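Chapter 4
Stocking the Tool Counter

Draft notes for the fall printing, A. Fragkou

Before you start. You need the markup tables from Chapter 3. If you skipped them, go back. Ten minutes.

Key terms: turn rate, dead stock, special order, platform, minimum order, core range.

4.1 What the counter is for

A hardware store makes its name at the tool counter and its money somewhere else. Fasteners, mostly. Paint. But people walk in for a drill and leave with a drill, two packs of bits and a tube of sealant, so the counter has to look right. Full pegs. Prices on everything. Somebody behind it who knows a masonry bit from a wood bit.

Take the Dristgate store, which we follow through the whole chapter. Small town, one main street, a lumber yard out back. When Athina Fragkou took over the counter it carried 700 separate items. She pulled the sales for the past year. 300 of those had not sold once. Not one unit. Money on a hook.

4.2 Core range and special order

Core range – what you always have. Hammers, tape measures, utility knives, screwdrivers, one decent cordless line. Run out of these and the customer drives to Novwood and maybe keeps driving there.

Special order – what you can get. Big rotary hammers, pipe threaders, odd sizes. Keep the catalog at the counter, quote a delivery day, take a deposit. Always take the deposit.

The hard part is the stuff in between. Chapter 5 has a worksheet for that, but the short rule is turn rate: units sold in a year divided by average units on hand. Under one, move it to special order. Over four, check your not running out.

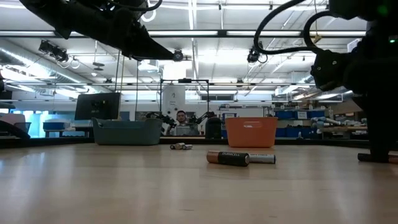 Figure 4.1 Loose batteries on a wood tabletop, one marked DURACELL.

4.3 Picking a cordless platform

Biggest decision on the counter. A platform is one battery fitting many tools. Sell a customer the first kit and the bare tools follow, for years sometimes. Carry two platforms if you have the wall space, one if you don't. Three is to many for a store this size.

Dristgate had a bit of four. Athina kept Brilline for the trade customers and Chrysikopoulos for homeowners, then marked the rest down in October. Brilline wanted a minimum order of 12 kits. She asked for split delivery and got it. Ask. Reps expect it.

Check before signing:
Who handles warranty returns, you or the maker
Whether chargers are sold separately
How long the current battery shape will be supported
Freight on small reorders

Try it: a store keeps an average of six circular saws on hand and sells three hundred blades a year but only five saws. Work out the turn rate for the saws. Would you drop them? Write down what happens to the blades before you decide.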